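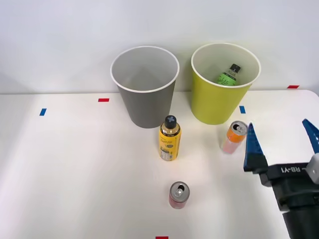
Flaltstead Technical Centre | Manipulation Data Team

Review: Zanska Sort Kit, used for recording teleoperated demonstrations

We bought the Sort Kit in October to replace a mixed box of props that had grown up over two earlier projects. The kit is sold as a ready-made task set for teams that gather demonstrations by teleoperation. It comprises two large tapered cups that serve as bins, a roll each of red and blue marking tape, a printed layout guide and a small recording add-on. Drinks containers are not supplied. Ours are ordinary cans and bottles, and we would recommend the same to anyone else.

Use so far: 3374 episodes recorded, of which 1732 were kept for training. Most of the rejected ones were our own doing (operator pauses, a wrong prompt loaded, a camera restarted between takes) and should not be held against the kit.

Bins

The cups are grey and yellow-green, both with a white rolled rim. The rim is the best feature. It stays bright against a pale wall, and our annotators found the edge of the opening easier to mark than on the clear tubs we had before. The colours are far enough apart that an instruction such as "put the bottle in the green cup" has one reading.

The cups are light. A bottle left leaning inside one moves its centre of mass, and a finger brushing the rim will then shift the cup by a centimetre or more. We weighted both with a disc of steel in the base. Zanska should include something of the kind. Depth is adequate: a green bottle with a screw cap stays in, with its upper part showing above the rim, so a reviewer can confirm the placement from the fixed camera without a second view.

Tape and layout

The short red and blue strips mark reference positions on the table. The layout guide gives 12 start arrangements, each with one can lying on its side. Keep those in. Upright cans are learned quickly and add little after the first 300 episodes. A can on its side, close to a bin, forces the operator to choose an approach angle, and the spread of approaches in the data is much better for it.

The red tape lifted at the corners after two weeks of daily wiping. The blue did not. We now use blue for any mark near the front of the table, where sleeves and cloths catch it.

Gripper compatibility

We run the kit on an RB-Y1 with toothed blue fingers. With the jaws fully open there is enough clearance for every can and bottle in our set. The teeth hold the can body well but leave marks, so cans need replacing often. Opened, empty cans dent under a firm close, and a dented can no longer looks like the one in the earlier episodes. We swap them at 3 visible dents. The guide says nothing on this subject.

White table, white wall

The guide asks for a plain pale background. This gives soft shadows and clean outlines for most objects. It works less well for anything with pale printing. One of our cans shades from orange to a pale pink-red and its lower end nearly merges with the table. We kept it as a hard case and labelled it separately.

Recording add-on

Poor. It writes one file per session, so a single dropped frame spoils the lot. We removed it after a day and went back to Forkow, which splits by episode and lets the operator discard a take from the foot pedal. The template for Forkow, written by our colleagues at the Hồ lab, took an afternoon to adapt.

Verdict

Good bins, a useful layout guide, software to be ignored. Worth the price for a team starting from nothing. A team with its own props could copy the layouts and buy only the cups, which Zanska sells as spares. Spare tape is sold by the pair of rolls only.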